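Cunus Publishes Setup and Care Routine for Its Kanau Tea Dosing Cell

Free guide covers jar loading, scale checks and weekly cleaning for small tea shops

Cunus, a maker of small automation equipment for food counters, has released a setup and care guide for Kanau, its countertop cell that weighs and dispenses loose-leaf tea. The guide replaces the quick-start sheet that shipped with earlier units and is available to all owners starting in August.

Kanau uses a short two-axis arm to bring a screw-neck glass jar to a vibrating feeder, which drops a set weight of leaf into a pot or cup. The cell holds 4 jars. Most service calls in the past year were traced to how the jars were filled and seated, and the motors and control board were involved in very few of them.

"People were packing the jars to the top and pressing the leaf down," said Dace Kalniņš, service lead at Cunus. "Then the feeder runs and nothing comes out. The old sheet had one line on filling. The new guide has two pages."

Filling the jars

Jars are filled by hand, away from the cell. Cunus asks owners to work over a sink or tray so that stray leaf stays out of the arm's base, where fragments can get under the jar clamp and tilt the jar off center. The leaf should be tipped in from a light cup with the jar held at an angle, then settled with a tap on the side.

The guide sets the fill line at the shoulder of the jar, below the thread. The thread and rim are wiped with a dry cloth before the lid goes on. Large twisted leaf should be filled lower, to two-thirds.

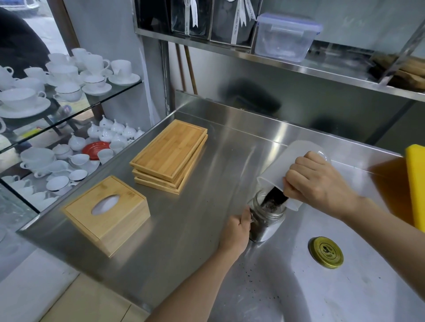

Setting the scale

Each jar position is zeroed with an empty jar of the same type. The owner then runs a test with the 400-gram check weight supplied with the cell. If the reading is off by more than 1 gram, the guide calls for leveling the feet and repeating the test before any change is made in the software. After leveling, the cell should sit for ten minutes with the power on.

Cells on the same counter as a grinder or ice machine need the rubber pad kit, part 542, which Cunus sells separately.

Weekly care

The feeder tray lifts out without tools. It is brushed, wiped and left to dry fully before it goes back. Water should not be used on the jar clamps. Clamp pads are replaced after 1,000 jar changes, and the screen shows a reminder when the count is reached.

Tea shop chain Avatside tested the routine before release. "We do it Sunday after closing," said Iason Alexiou, who manages equipment for Avatside. "The scale check is the part we used to skip. Now it's on the closing list."

Repairs

Owners can replace the clamp pads, feeder tray and drip seal themselves. Arm and scale repairs go through Cunus or its service partner, Magyar, where Jolán Katona handles bookings. Owners should remove all jars and lock the arm in the park position before shipping a unit.

The guide can be downloaded from the Cunus support page or requested in print from the service desk.

Media contact: Yuxi Qian, Cunus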